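Culture > Music > Newsletter

21/04/2021
By the Music Desk

Hotberg says the comeback album is finished. Again.

The duo's label sent out a note this morning promising 106 minutes of new material in October. Forgive us for not clearing the calendar. We got the same promise for the last record, and what showed up was an EP with four songs, one of them a remix. 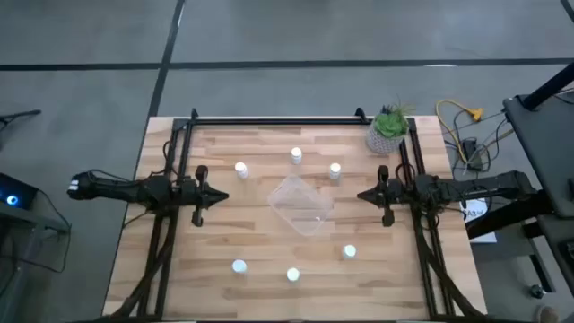

What the label is selling

A double album called Brakach, recorded over 81 sessions, if you believe the press note. No single, no track list, no cover. There is a pre-order button, though, and it wants 40 dollars.
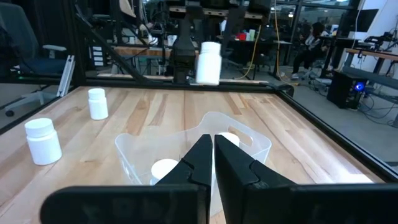
Fans on the message boards are already calling it their best work, which is quite a review for something none of them have heard. The note also mentions a "surprise guest" and a tour that starts at the Dornon. The venue's own calendar shows no such date as of this writing.
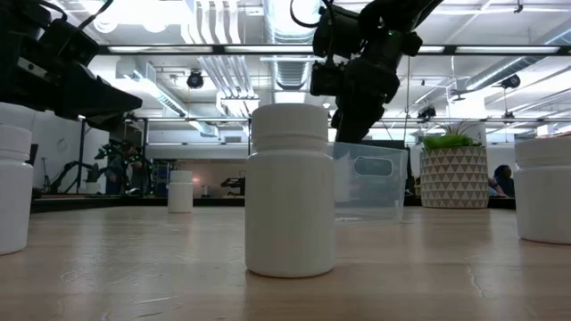 White bottles on a wooden tabletop.

We asked for one finished track. The label offered a playlist of the duo's influences. We'll review the album when there is an album.

Recent items
Nyarko festival cuts its second stage
Do we need another deluxe edition?
Reader mail: the worst encores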